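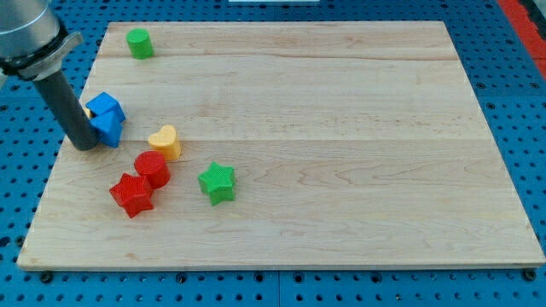
## 4. Deadlines and Drop-Off in Mail-In Card Swaps

### 4.1 Setting

Card swaps are one of the older group activities in paper crafting. A host announces a theme, people sign up, and each person makes a set of cards and mails them in by a deadline. The host sorts the cards and sends every participant a mixed set in return. The previous section looked at how themes are chosen. The present section looks at the stage between signing up and mailing, where most of the losses occur.

The swaps were hosted on Nestau, a message board for stampers and card makers. We collected the threads for 38 swaps, which together had 3086 sign-ups. One person could sign up for several swaps, and many did, so sign-ups should not be read as a count of people. Swaps limited to members of a single local club were left out because their cards were usually handed over in person.

Each thread was read from the announcement to the last post. Hosts on Nestau are asked to keep a running list in the first post, with a mark beside each name when an envelope arrives. We treated that mark as our record of completion. Where the list had not been kept up, we used the host's later posts, and if those were unclear the sign-up was coded as unknown.

### 4.2 Coding

Threads were coded by two readers using a shared sheet. For every swap we noted the theme, the type of card asked for, the size of the set, the length of the making period, and whether the host had posted reminders. We also noted any limits on materials. A few hosts required a certain paper weight or did not allow raised parts such as buttons, which make an envelope too thick for ordinary postage.

Limits on where or how the work was done were rare. Hosts almost never asked what people worked on, and the answers that came up in conversation were mixed: a kitchen table, a glass mat, a tray on the lap, or a flat wooden board. We did not code this item.

Disagreements between the readers were mostly over reminders. A host who writes "I can't wait to see your cards" a week before the deadline may or may not be reminding anyone. We settled on a narrow rule: a post was a reminder only if it named the deadline or gave the number of days left. Posts that failed this rule were coded as general talk, even if several participants replied as though they had been reminded.

### 4.3 Reasons given for dropping out

Participants who dropped out often said so in the thread. Their reasons fell into 6 groups: illness or family matters, work, supplies that had not arrived, loss of interest in the theme, trouble with the technique, and postage costs. Family and work reasons were the most common by a wide margin. Loss of interest was seldom stated, and we suspect it is underreported. It is easier to tell a host that life got busy than to say the theme turned out to be dull.

Trouble with technique came up mainly in swaps that asked for heat embossing or watercolor. In these threads, people tended to post early, describe one or two failed attempts, and then go silent. Hosts who answered with a suggestion sometimes got the participant back. The most active host in our set, who posts under the shop name Biwott, allowed a plain stamped card in place of the embossed one when asked. None of the other hosts made that offer in public, though some may have done so by private message.

Supplies were a problem of timing. Several hosts built a theme on a newly released stamp set, and the making period began before the set had reached the shops. Participants then waited for an order, and a short delay in shipping used up most of the time they had. One thread built on a Ruvex floral set was extended for this reason, and the host noted in April that she would wait for general release before announcing another.

### 4.4 Reminders

Dated reminders were followed by bursts of posts from people who had been quiet. Many of these posts were apologies, and others asked for a few more days - a request that hosts nearly always granted. Extensions were usually posted in the open thread, where those who had already mailed their cards could see them. We found very little complaint about this. The sharpest comment we read came from a participant who had paid for faster mail to meet the first date.

Our data cannot separate the effect of the reminder from the kind of host who posts one. Hosts who gave dated reminders also kept better lists and answered questions sooner. It is also possible that their records of completion are simply more accurate. Muriithi raised the same concern about list keeping in her work on recipe exchanges, and we follow her in reporting completion by swap and leaving host rankings out.

### 4.5 Late envelopes

Envelopes that came after sorting were handled in different ways. Some hosts returned them unopened at the sender's cost. Others made up a second, smaller round from the late sets, and a few added cards from their own stock so that late senders received a full set back. The announcement rarely said which rule would apply. Participants who asked beforehand were told, and the answer was sometimes copied into the first post afterward.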